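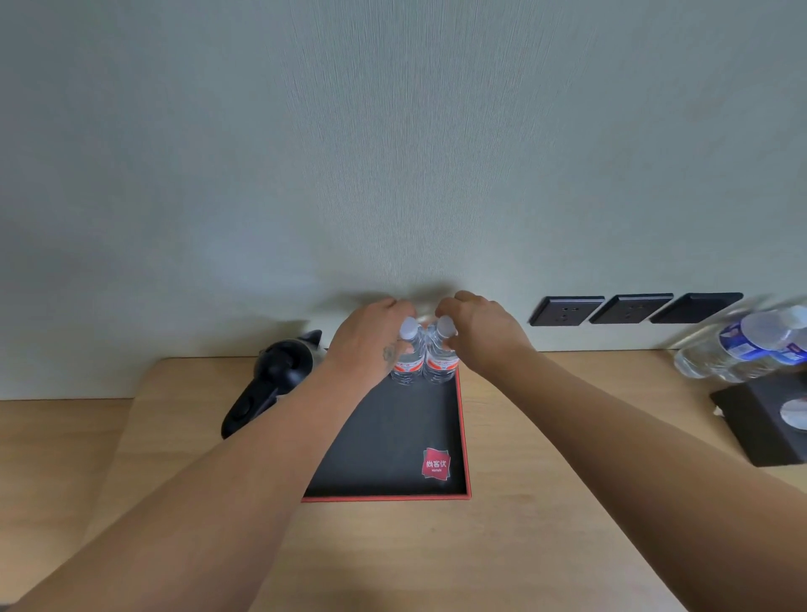
Chapter 6
The Welcome Tray and Other Small Comforts

If you have ever come into a hotel room late in the evening, after a long drive or a delayed train, you already know a good deal of what this chapter has to teach. You put down your bag, you look for the light switch, and then, before you have taken off your coat, your eyes go to the desk. Is there water? Is there a kettle? Can you reach a socket without crawling under something? Guests ask themselves these questions in the first minute or so, and the answers color everything that comes after, including how they feel about the pillows.

In Chapter 5 we spent a long time (some of my students would say a very long time) on beds and linens, and you may be glad to move on to smaller things. The desk is a lovely place to begin. It is where the guest writes, eats a sandwich, charges a phone, and makes a last cup of tea, and all of that has to happen on a surface that is seldom as big as anyone would like. The tray helps enormously. It gathers the small items into one spot, it keeps drips off the wood, and it lets a room attendant see at a glance whether anything is missing.

Look at the desk that opens this chapter. The black tray has a thin red-orange border and a small logo near one corner, and the two bottles of water stand side by side at the far end, close to the wall. With the bottles back there, most of the tray is left clear. The kettle is to the left of the tray, and there are sockets in the black wall panels on the right. Keep this arrangement in mind, as we will come back to it in Section 6.3 when we talk about kettles and cords.

My first teacher in this trade, Yoshinori Kobori, had us practice setting a tray until we could do it while carrying on a conversation. He would come along behind us, crouch a little so that his eyes were at the height of a seated guest, and say nothing at all for what felt like an age. Then he would turn one bottle by the width of a finger so that the label faced the chair. I thought this was terribly fussy when I was 19. Later, at the Lockwood, I was responsible for 300 rooms, and I found myself crouching in just the same way!

You will learn in this chapter how to set a tray for one guest and for two, how to handle bottles by the cap or the lower body so the labels stay neat, how to check and wipe a kettle, and how to restock a desk in the middle of a stay without disturbing a guest's own papers. This last skill takes more tact than you might expect, and I have given it a section to itself.

Words to know
Setup: the standard arrangement of items in a room, as shown on the property's room card.
Par: the number of each item that should be in the room when the guest arrives.
Restock: to bring an item back up to par during a stay.

Before you read on
Think of the last room you stayed in away from home, even if it was a cousin's spare bedroom. Make a quick sketch of the desk or bedside table and mark where you found the water, the cup, and the nearest socket. Bring your sketch to class, and be ready to tell a partner what you moved first and where you put it.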